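Handheld gripper demos: what are the house rules for thin objects?

Asked by Nuno Barreto, January

I'm writing the guidelines for people who record manipulation tasks at home with handheld grippers, one in each hand. We have decent rules for cups, boxes and cloth. Thin stuff is where reviewers disagree. Chopsticks, pens, straws, skewers.

One reviewer rejects any episode where the stick isn't held square to the fingers. Another passes nearly everything as long as it doesn't get dropped. Out of 700 clips in the last batch, 67 came back with conflicting marks, and most of those were chopsticks.

The task itself is simple. Pick up one chopstick, bring it upright over the table, hold, put it down. The other gripper stays in the operator's other hand and isn't supposed to do anything in this part.

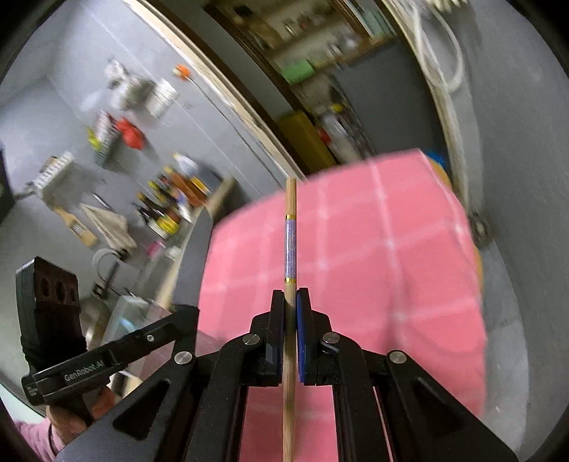

What I need is a written rule on grip height, how long to hold, and what the idle hand is allowed to do. Do you put numbers on it or leave it to the reviewer? Is there a published standard I should be citing?

3 answers

Answer by Mafalda Correia (accepted)

I don't know of a published standard that goes down to this level. The general robot safety standards cover the machine and the people near it. They won't tell you where to grab a chopstick. You'll have to write your own, and it should be short enough that people read it.

Ours at Fourie says:

Grip the stick between the pads, never between the arms behind them. If it has slid down past the pads, open and start again.

Hold still for two seconds once it's upright. We used to say "briefly" and got everything from a twitch to a coffee break.

Upright means within 10 degrees by eye. Reviewers don't measure. If they have to think about it, it passes.

The idle gripper stays open and off the object. It can be in view. Resting it on the table is fine, tapping it is not.

Leave the background alone. Don't clear the kitchen for a recording, but put away mail, prescriptions and anything else with a name on it before you start.

For the disagreements, take 12 of the disputed clips and have both reviewers mark them in the same room. We did that once and changed two of our rules that afternoon. Also keep a third mark besides pass and fail — we call it "usable, note" — so a crooked grip that still finishes the task isn't thrown out. You may want those later.

Answer by a former Drastska annotator

Mostly agree with the above but I'd leave the angle out. People start fixing the stick with their free hand to make it look straighter, and then you have a bare hand in the episode and have to reject it anyway. Say "upright" and show one good clip and one bad one.

Answer by guest

just wipe the pads between takes, fixed it for me

Comment from Nuno Barreto: Thanks. Going with the first list, minus the degrees, and adding the third mark. The pads are getting wiped too.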